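Sprechnotizen, Vortrag Grundwassermonitoring, 28. April 2019

Begrüßung kurz halten. Santosh Shukla hat eingeladen, Dank an ihn, dann gleich zur Sache.

Einstieg: Im Förderantrag für Plerumitz steht der Satz, das Messnetz liefere »ein vollständiges Bild des Grundwassers«. Laut vorlesen, Pause machen. Ich habe gefragt, was vollständig heißt, und keine Antwort bekommen, die ich hier wiederholen möchte.

Zum Bestand. 30 Messstellen, davon zwei tiefer als die obere Deckschicht. Mit zwei tiefen Pegeln redet man über den unteren Leiter bitte im Konjunktiv. Die Karte im Zwischenbericht färbt trotzdem die ganze Fläche ein, bis an den Rand. Interpolation ist erlaubt, aber dann gehört die Unsicherheit daneben.

Nitrat: Im März wurden 355 Proben gemeldet. Klingt nach viel. Nachfragen, wie viele davon Doppelproben vom selben Brunnen sind. Solange das offen ist, nenne ich die Zahl nur als Zahl der Fläschchen — mehr gibt sie nicht her.

(Hier meldet sich erfahrungsgemäß jemand aus der Landwirtschaft. Ausreden lassen. Der Einwand mit den alten Hausbrunnen ist berechtigt.)

Das Modell von Fillwood. Rechnet sauber, soweit ich es nachvollziehen kann. Die Neubildungsrate ist aber ein Eingabewert und kein Ergebnis. Wer sie hineinsteckt und hinterher als Befund zitiert, dreht sich im Kreis. Chaudhary hat dieselbe Rate übernommen, deshalb ist die Übereinstimmung der beiden Gutachten für mich kein Argument.

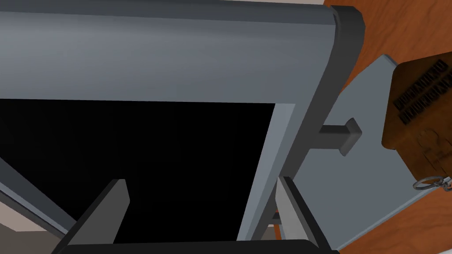
Drundex will die Pegel künftig per Funk auslesen. Von mir aus. Ein Logger, der jede Stunde einen falschen Wert schickt, ist schlechter als jemand, der einmal im Monat mit dem Lichtlot hinausfährt und den Deckel aufmacht. Wer kalibriert? Wer zahlt das nach Ablauf der Förderung? Im Antrag finde ich dazu eine halbe Zeile.

Was ich fordern würde: Rohdaten offenlegen, samt Ausfällen. Mehr tiefe Messstellen, auch wenn dafür flache wegfallen. Und die Karte mit den weißen Flecken drucken.

Falls Zeit bleibt: Frage nach dem Trockenjahr. Vorsichtig antworten, die Reihe ist dafür zu kurz. Sonst direkt in die Diskussion, Mikrofon an Shukla.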